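Soltport Community Workshop
Progress Report to the Kiltov Fund
Project: Cokura hand-held gripper pair
Reporting period: second quarter of the grant, ending in August

1. Summary

The project remains on schedule. The second gripper has been assembled to the same drawings as the first, and work with both tools at the shared table has started. Spending to date stands at $2,661. One item, the finger bearings, was delivered late and has been rescheduled as described in section 4. No change to the scope of the grant is requested.

2. Work completed

The finger linkage was redrawn in the first weeks of the period. The earlier version allowed too much side play at the tips, and small objects turned in the grip when the operator moved the wrist. The revised linkage has a wider base and a longer pivot pin. Both grippers now carry it.

The tips were also revised. Three shapes were cast and compared, and the group settled on the narrow one, which is easier to place beside an object lying flat. Molds for the other two have been kept in case the work with flat packaging calls for them.

Recording from the two tools is now started by a single switch at the bench computer. In the previous quarter each unit was started separately, and the two records had to be matched by hand afterward - a slow job that took up most of one evening per session.

3. Handling sessions

Sessions are held at the large table in the main room, which members continue to use for other work. The object list agreed with the Fund covers 20 household items, and each is to be handled 100 times before the end of the grant. At the close of the period the log held 1,034 entries.
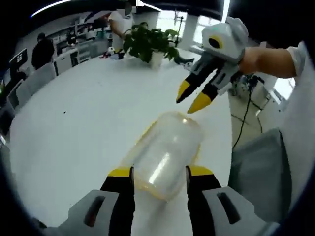
Clear and reflective items have proved the hardest part of the list. Operators report that it is difficult to judge the distance to a curved plastic wall, and that the first approach is often abandoned and repeated. Abandoned approaches are entered in the log but are not included in the total given above. A short written guide for operators has been drafted and will be tried with members who have not used the tools before.

4. Delays and changes

The bearings ordered from Herrera Supply arrived five weeks after the confirmed date. Plain bushings were fitted in the meantime. They are adequate for present use, but wear will be checked monthly until they are replaced.

The cable run beside the table is to be moved overhead. The cost is small and will be met from the workshop's own funds.

5. Next period

The bearings will be fitted to both grippers and the finger travel measured again. Handling sessions will continue with the remaining items on the list. Drawings and the parts list will be sent to the Fund with the next report, together with receipts for the second unit.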